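Print this page | E-mail this report
Shares: 63 | Comments: 4

Play Kitchen Sets in Early Years Settings: Sorting, Storage and Return to Place

Student project report, Module in Materials for Learning
Prepared by Despina Tsakiris and Baltasar Sotomayor
Project supervisor: Britta Hagedorn

1. Purpose of the project

The project examined how a mixed play kitchen set should be grouped and stored so that children aged three to five can find the parts they want and return them without adult help. It was carried out between February and May for the Gokongate nursery, which had reported that its play food and toy cookware were kept together in one deep box. Staff at the nursery described the box as difficult to search. Small parts were often found at the bottom at the end of term.

The project group was asked to propose a sorting system, to test it on a table, and to recommend containers within the nursery's existing budget.

2. Materials

The set used for the table work was assembled from items already held by the department, together with a small number of household objects. It includes toy pans and lids, plates, a bowl, and play food. No attempt was made to obtain a matching set, as the nursery's own stock has been built up through donations and contains parts from several makers.
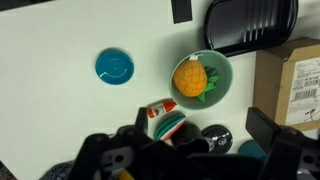 The first sorting rule considered was sorting by colour. It is the rule most often found in published activity sheets, and it has the advantage that young children can follow it without reading. Its weakness became clear once the parts were laid out. The teal plate and the pale green bowl are close enough in colour to be placed together by one child and apart by another, while the pineapple, with its orange-yellow body and green leaves, could reasonably go to either of two colour groups. The watermelon slice presents the same problem. Colour was therefore kept only as a secondary rule, for use with plates.

The second rule was sorting by use: things that hold food, things that cook food, and food. The group found this easier to explain in a single sentence, and it follows the order in which children tend to play. Objects that did not fit any of the three groups, such as bottles, were given a small tray of their own.

3. Method

The full set was placed on a white table and sorted three times under each rule, with a different member of the group sorting on each occasion. Stamatia Karagiannis, who was not otherwise involved in the project, sorted the set once under each rule as an outside check. Parts on which two sorters disagreed were recorded and discussed.

Lids required separate treatment. A lid stored on its own is readily mistaken for a plate, particularly where it is flat. It was agreed that each lid should be stored with its pan wherever a pair could be identified, and that spare lids should be kept with the cookware.

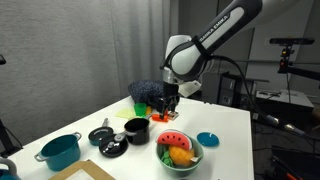

Storage was then considered. Three arrangements were compared: a single deep box, open trays on a low shelf, and a divided drawer unit. The deep box was retained in the comparison only because it represents current practice at the nursery. Open trays were preferred for play food, as the contents remain in view. For cookware, handles were the main difficulty. Long handles catch on the sides of narrow compartments, and the group recommends that no compartment intended for pans be fitted with dividers.

4. Findings

Sorting by use produced fewer disagreements than sorting by colour. Those that remained concerned bowls, which one sorter treated as cookware. A picture label on the front of each tray is expected to settle the matter in most cases.

It is recommended that the nursery adopt open trays for food and tableware and one wide, undivided tray for cookware. It is further recommended that soft food items be kept apart from hard ones, so that they may be taken away for washing together.

5. Limitations

The sorting was carried out by adults. A trial with children at Gokongate has been agreed in principle, but falls outside the period of this report. Costs were estimated from catalogue prices and do not include delivery.

6. Acknowledgements

The authors thank Evangelia Karras for her comments on the draft labels.

Contact the department office | Copyright the authors | Back to top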